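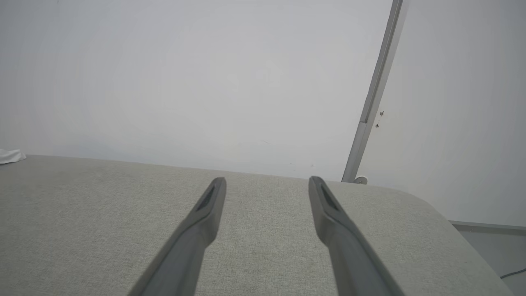
Musa Adebisi wrote under my last entry that the closing speed is still too high, and that I should bring it down from 500 to 300 before I change anything else. He also asked why I keep the same gripping force for both arms when only the left one lets go of the cloth.

Fair questions. I answer them in this entry, so that Ada can follow as well.

8 Aug 2025, shared workshop, folding build

Speed first. I set 300 on both grippers in the Jumum controller and saved it as a new profile, so the old one at 500 is still there if we want to go back. The arms now need more time for one fold, but I am not in a hurry. With the old value the fingers pushed the fabric away a moment before they closed on it. With 300 they still push a little, mostly when the approach is flat.

About the force: I had copied the settings from left to right in February and then forgot that I did it. They should be separate. The right is now at 400 and the left stays at 500 until I have tested it alone. Musa, you may change the left one if you come before me, only please write it down.

The second thing today was the cloth itself. Until now I practised with the small towels, and I think they made me too optimistic. A towel has the same thickness everywhere and both sides behave the same. Sports clothes are slippery, and the trim is stiffer than the rest.

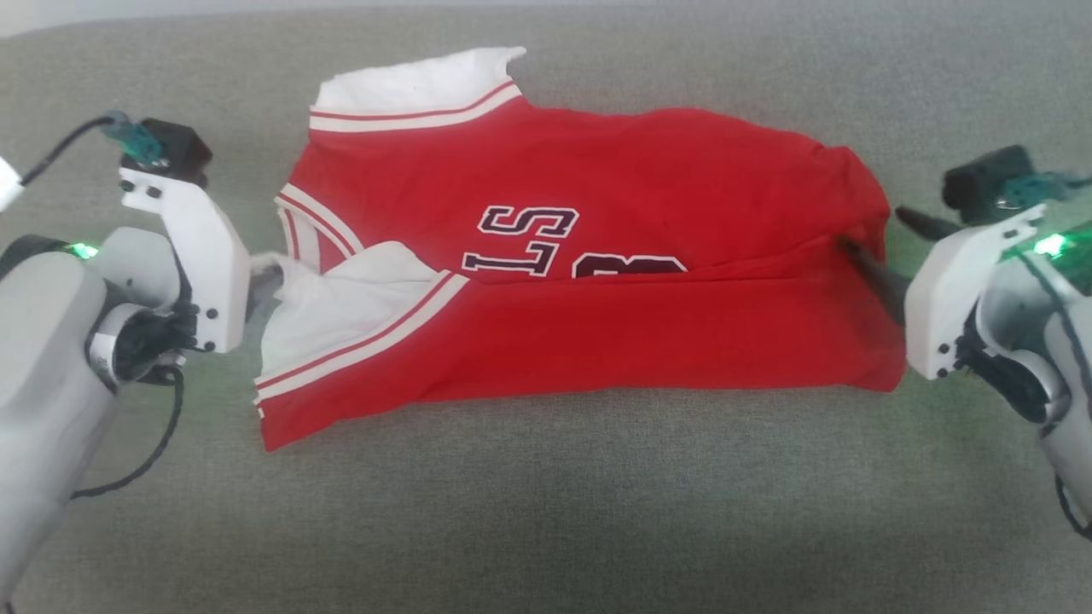
Planning of the grasp points is the part I want to rewrite. At present the Haruna script takes the outline of the garment, looks for the two widest points and sends one gripper to each. For a towel this is enough. For the red basketball jersey it is a poor rule, because when it lies partly folded the widest points are not corners of anything. The white areas confuse it more: the script looks for one main colour, so a bunched white patch at the lower left can be treated as background, and then the left finger is sent to the border of the red and not to the border of the garment. I would like to use the striped trim as a guide, as it follows the openings. Ada Sala has offered to mark the trim by hand in 100 stored pictures from the head camera. I said yes before she could think again.

Smaller notes:

The left wrist cable has too much free length. Shorten the loop or clip it to the arm, but leave enough for the full turn.

Jullport answered about the spare fingers. They have the softer tips also, in the same size. I ordered one pair – we can compare them on one arm before buying more.

Ideck logger: the clock is wrong again after restart. Set it by hand before each run.

Next time: left gripper alone, speed 300, force 500, then down in steps of 100. Towel first, then the jersey.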